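# 「止まれる機械より、待てる機械を」 食品を扱うロボットの作法を書いた人に聞く

待ち合わせの時刻にソムキアット・シートン(Somkiat Srithong)氏は来ていたが、席にはいなかった。喫茶店の入口で、自動ドアが客を挟みかけては開くのを眺めていたのである。「あのドア、譲り方が下手ですね」。それが挨拶だった。

シートン氏は、包装済みの食品をつかんで置くロボットの運用規則を書く仕事をしている。所属はGrirkexという小さな会社で、取引先のKaczorowskiが持つ惣菜工場のために作った手引きが、同業者のあいだで妙に読まれている。本文は44ページ。初版はその倍以上あったという。

「初版は誰も読みませんでした。現場に置いたら、作業台のがたつきを直すのに使われていた。厚みがちょうどよかったそうです。規則としては失敗ですが、治具としては評価されました」

## サンドイッチは部品ではない

手引きの第一章は、つかむ力の話から始まる。工業部品の経験が長い技術者ほど、ここでつまずくらしい。

「金属の部品は、強めにつかんでおけば安心です。落とさないから。ところがサンドイッチは、強めにつかむと落とさないかわりに、サンドイッチでなくなる。搬送成功率は満点で、商品はつぶれている。報告書の上では優秀なんですよ、これが」

だから氏の規則では、「運べた」と「売れる状態で運べた」を別々に記録する。欄を一つ足しただけなのだが、導入した週の会議はずいぶん静かだったそうだ。

把持する位置についても細かい。包装の継ぎ目は避ける。フィルムのしわをつかんだだけで「持った」と判定しない。指先が表示ラベルをこする持ち方もだめ。透明フィルムは光の反射で画像認識を惑わせるので、照明を変えたら試験もやり直す。

「照明を変えるのは、たいてい設備の担当者で、親切でやってくれるんです。明るくしておきましたよ、と。翌朝、ロボットが何もないところを丁寧につかんでいる」

## かごの上で一拍

手引きのなかで最も議論を呼んだのは、置く動作の前に短い停止を入れるという第12項である。かごやトレイの真上まで来たら、いったん止まり、受け側の位置と、持っている物の姿勢を確かめてから下ろす。速度を売り物にする装置メーカーには不評だった。

「Stosuraの担当者には、うちの機械は止まらなくても置けます、と言われました。それはそうでしょう。私だって目をつぶっていても皿は置けます。テーブルがそこにあれば」

試験では、かごを人がそっと動かしておく。意地の悪い試験だが、現場では誰かの肘が同じことをする。5回続けてずれを検知できなければ不合格で、例外はない。例外規定を求める声には「書面で」と返しているが、書面が届いたことは一度もない。

編んだかごのように縁の高さが均一でない容器は、また別の扱いになる。衛生管理の区分も樹脂のトレイとは分けて書いた。包装済みの食品なら籐のような素材にも置けるが、裸の食品は認めない。「見た目がいいから、と営業が持ってくるんです。かごに罪はないのですが、洗いにくい」

## 誰が非常停止を押すのか

人との関係に話を向けると、氏の口調は少し真面目になった。

「非常停止ボタンは、どの工場にもあります。問題は、押した人が叱られるかどうかです。叱られる工場では、ボタンは飾りになる」

手引きには、停止させた人に理由書を書かせてはならない、とある。書くのは設備側の責任者で、期限は30分以内、様式は一枚。最初の版では氏が張り切って項目を並べすぎ、責任者たちが停止そのものを嫌がるようになったため、いまは三行しかない。

「規則を書く人間は、自分の規則のせいで起きる事故を想像するのが苦手です。私も苦手でした。いまは版を変えるたびに、これをいちばん怠けて守ったらどうなるか、と考えます。人はかならず怠けて守りますから。私もです」

稼働範囲の周りに物を置かないという、どこの教科書にもある項目も、そのままでは載せていない。ケーブルはどこを通すか、使っていない機材を何センチまで寄せてよいか、図に描いた。「『整理整頓』と書くと、全員がもう済ませたつもりになるんです」

## 次の版

Gerkentという会社の設備向けに、11月に改訂版を出す予定だという。加わるのは、教示データの扱いと、人が手を貸した回の記録方法。人が横からちょっと直してやった一回を自律動作の成功に数えるのは、氏の言葉を借りれば「子どもの宿題を親がやって、親が賞をもらう」ようなものらしい。

ページ数は増えるのかと尋ねた。

「減らします。一項足したら二項消す決まりにしました。いずれ白紙になる計算ですが、その頃には私も定年です」

帰り際、例の自動ドアは氏の前で一度閉まりかけ、思い直したように開いた。シートン氏は軽く会釈をして出ていった。

(取材・2023年8月18日)

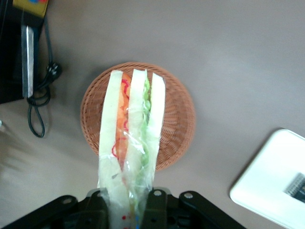 置く前の一時停止は、作業に慣れたロボットなら省いてもよいのでしょうか。

手引きでは省略を認めていません。受け側の容器が人の手や接触で動く可能性は、ロボットの稼働実績とは関係なく残るため、毎回、位置と姿勢を確認してから下ろします。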